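Flundix Owners and Integrators Forum > Faults and Safety > Gripper released its load after protective stop

trester_lab2
Posted 18th August

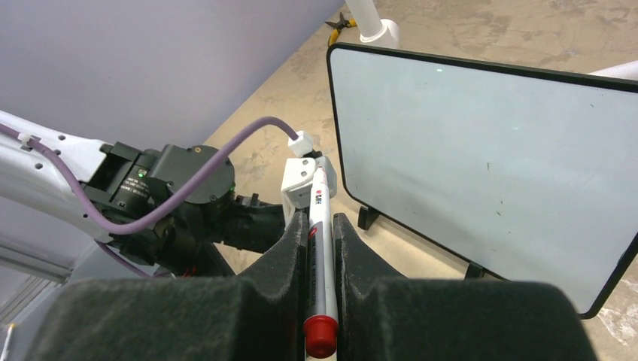 Our department wishes to report a fault on a Flundix arm fitted with the foam-padded two-finger gripper. The cell is used for whiteboard writing trials with an ordinary dry-erase marker. During a trial the controller entered a protective stop. The arm held its position as specified, but the gripper opened and the marker fell. The operator had already begun to reach in.

No injury occurred. The unit had completed 2,360 cycles since installation in April without a similar event. The log shows code 4 (gripper link lost), followed by the stop. The fingers are configured to hold on loss of signal, and we have confirmed that this setting was still in place afterward.

We request information from any member who has recorded the same behavior. The cell has been withdrawn from use.

fadeck_service
Code 4 is raised when the gripper misses consecutive messages. In the cases handled by our office, the usual source was the cable at the gripper connector. A cable that arcs over the wrist will pull on the plug at certain joint angles. Please inspect the connector with the power isolated, and report the wrist angle at the time of the stop.

cell_safety_mw
I must disagree with the order of priorities in the previous reply. The cable may well be the cause of the lost link. It does not explain why the fingers opened when they were set to hold. These are separate faults and should be reported to the manufacturer separately.

The original post also states that the operator was reaching in. A protective stop is not an isolation. Site rules should say so in writing.

fadeck_service
The point about isolation is accepted. On the second matter, the hold setting on older firmware applies only while the gripper has supply voltage. If the same connector carries power and signal, one loose plug would produce both results. I do not consider two faults to be established.

baxter_bench
We recorded this twice on our own cell, both times with the wrist near the end of its travel. Reseating the plug helped for nearly 800 cycles, after which the code returned. A longer cable and a second clip have been in place since then. We have had no further stops, although the count is still low.

trester_lab2
Thank you for the replies. The wrist was close to its upper limit when the stop occurred. With power isolated, the plug could be moved slightly by hand. The firmware is the version supplied at delivery.

A replacement cable has been ordered. Entry to the cell now requires the main switch to be locked off, including for a dropped marker.

cell_safety_mw
Please do not close the report on the strength of the cable alone. I would ask that the supply be interrupted deliberately, with the cell closed and an object in the fingers, and the result recorded before the new part is fitted.

trester_lab2
Agreed. The test will be carried out on the existing cable first, and the log will be attached to this thread.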